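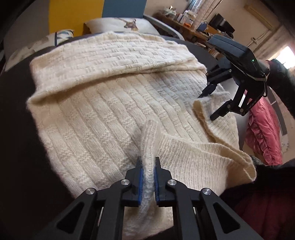

What does an editor of a literary anthology do all day?

Mostly reads, and then mostly arranges. The reading takes months and gets talked about at parties. The arranging takes a couple of weeks and decides whether anyone gets past page 30.

Small Press Publishing, Unit 6: Sequencing an Anthology

Before class, read the table of contents of any two anthologies you own. Only the table of contents. If you find yourself reading the stories, you are procrastinating, though in a way this department supports.

1. Where we are in the process

By now your group has its accepted pieces from the practice slush pile. For those who missed Unit 5, the pile is the real one from the third Burken anthology, names removed, used with the press's permission. It came to 420 submissions, of which 397 followed the guidelines closely enough to be read. The remaining 23 included a screenplay, a cover letter with nothing behind it, and a chapter nine. The press took 31 pieces. Your group's picks will differ from theirs, and you will be tempted to think yours are better. Some years they are.

What you have now is a heap. A heap of good stories is still a heap, and readers can tell.

2. The opener

The old rule is to put your best piece first. The other old rule is to put your best piece last. Alois Prantl, who edited the first two Burken books, solved this by declaring a different piece his best depending on who was asking.

Things an opener has to do:
Start fast. The reader is still standing up.
Be short, or feel short. Under 3,000 words is a good working limit.
Sound like the book. If the book is mostly quiet realism, a talking heron on page one is a broken promise, however good the heron.

Your most famous contributor does not have to open. Your most famous contributor may have views on this. Settle it before the contract goes out.

3. Neighbors

Every piece changes the ones on either side of it. Two funerals in a row and the second one gets no tears. Two first-person teenagers in a row and the reader thinks it's the same kid, and spends four pages wondering when he moved to Ohio.

For each piece, write on an index card: title, length, point of view, tense, season, how it ends. Then lay the cards on the floor and look for collisions. The ones students miss most often:
Same first word. Check this. It is always "The" or somebody's mother.
Same character name. In the Burken pile there are several Claires, all of them grieving.
Same ending move. A person looks out a window. A person drives away. A person is about to speak and the story stops.

Poems are trickier. Dropped singly between stories they read like commercials. Grouped together they read like homework. Pairs work well in my experience, but try it both ways and read it aloud.

4. The middle

The sag comes a little past halfway, when the reader knows what kind of book this is and has laundry to do. Put something odd there. The recipe story, the one told in parking tickets, the heron. Struan Shearer calls this spot the kitchen door, for reasons he gave in last December's guest lecture and which I didn't manage to write down.

Long pieces belong on the near side of the sag. If you have a novella, it needs a short, bright piece after it, and no reader should be asked to go from one novella to another without a sandwich.

5. The closer

Please resist the piece that is about endings. The closer should leave a door open somewhere, and it helps if its last line can stand up to a blank page, since that's what comes next. Contributor notes follow, and those are comedy whether you plan it or not.

6. Sections and themes

Agudelo's handbook (course reader, chapter 4) argues for numbered sections with no titles. Cliver, two chapters later, wants titles and epigraphs and would probably want a map. My own view is that section titles are mostly there to make the editor feel the book was planned. If you use them, be ready to defend every piece's place under its heading. "It was left over" has been tried.

Exercise, in groups

Sequence your accepted pieces twice. The first time, order for a reader who starts at page one and keeps going. The second time, order for a reader who opens the book anywhere, reads one piece, and puts it on the nightstand for a month. Hand in both lists and a page on what moved and why.

Further reading, on reserve

Jiller, the chapter on running orders. It was written about record albums, but swap "track" for "story" and most of it holds, apart from the part about side B.

Next unit: proofs, and the contributor who would like to rewrite the whole thing at proof stage. There is one in every book. Bring a red pen and a calm voice.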